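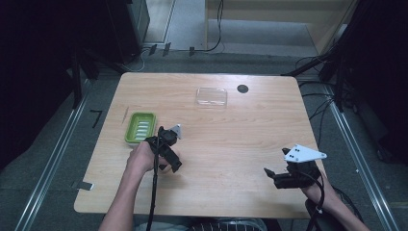

Does a door contact on a 4-wire supervised zone need its resistors at the panel or at the contact?

At the contact. The panel reads the resistance of the whole loop, so a resistor mounted inside the enclosure supervises only the few inches between the terminal and the resistor. A short anywhere on the cable run then looks like a closed door.

Thread: Rornismont panel, zone faults after moving EOL resistors
Board: Access Control and Intrusion > Wiring

kaiwen_au
I took over a site in Vevdale last month. The previous installer put every end-of-line resistor in the can. I moved them out to the contacts on the first floor, dual resistor, 2.2k in series and 2.2k across the switch. Most zones came up clean. Zone 14 shows trouble at night and clears by 7 a.m. Firmware on the Rornismont panel is build 3964. Loop measured at the panel end, disconnected, door closed: 2.31k. Door open: 4.5k. Those are in range as far as I can tell.
Kai-wen Au

fkakakhel
2.31k closed is fine by itself. What does the panel think it is reading? There is a live zone resistance screen under installer diagnostics. Your meter and the panel do not always agree, particularly if the zone common is shared with something that draws current.

kaiwen_au
Panel says 2.36k in the day. I haven't been there at night to look.

loopcurrent
Put the resistors back in the can and move on. It worked before. On a commercial job with cable in conduit the chance of somebody shorting a loop is close to zero, and every splice you add at a door frame is one more thing to fail.

fkakakhel
I disagree with that. The splice is a fair point, the rest isn't. Conduit stops at the ceiling on most of these jobs and the last stretch is fished down the frame. With the resistors in the can you would also never have found out that zone 14 has a problem. It has probably had one for years.

loopcurrent
A problem that never caused a missed alarm. I have a site in Ostthorpe with 367 points, all resistors in the can, inspected every year. Not one complaint.

ohmslaw_ed
The inspector checks whether the zone trips when the door opens. He doesn't short the cable behind the reader. That proves very little about supervision.

Back to the question. Trouble at night that clears in the morning makes me think of either temperature or a load that switches on a schedule. Is that an exterior door?

kaiwen_au
Exterior, north side. There is a mag lock on the same door and it goes to locked on schedule at 6 p.m. The lock is fed from a separate supply, a Kaewsai 12 V unit.
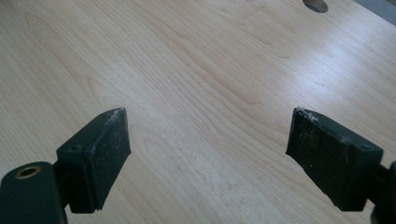
Farzana Kakakhel asked whether the lock supply and the panel share a negative anywhere, and whether the lock return runs in the same cable as the contact.

kaiwen_au
Same cable. Six conductor, unshielded. I traced it this afternoon. Lock positive and negative on red and black, contact on green and white. And yes, there is a jumper from the supply negative to the panel zone common. I don't know why it is there.

fkakakhel
Then look at that jumper first. If the lock return is undersized or has a bad crimp, part of the lock current will come back through your zone common and shift the reading when the lock is energized. Energize the lock by hand in the daytime and watch the diagnostics screen. You won't have to stay for the night shift.

ohmslaw_ed
Agree with the test. I would be careful about removing the jumper permanently before checking the manuals. If the request-to-exit input on the panel is fed from the lock supply, it needs a common reference. In that case use a relay and keep the two sides apart.

loopcurrent
If it is the jumper, the resistor location had nothing to do with it.

ohmslaw_ed
It had to do with seeing it.

kaiwen_au
Tested. Lock off, 2.36k. Lock on, the reading wanders between 2.7k and 2.9k and the zone goes to trouble after a short delay. With the jumper lifted and the lock on, it sits at 2.36k. The request-to-exit is on the lock supply as suspected, so I have a relay on order and the jumper is back in for now. The zone still trips on door open either way. Event log for the zone had 1592 entries, nearly all trouble and restore pairs.

fkakakhel
Re-crimp the lock return while you are in there. Measure the voltage drop on it under load before and after and post both numbers.

kaiwen_au
Will do Monday. Relay should be in by then.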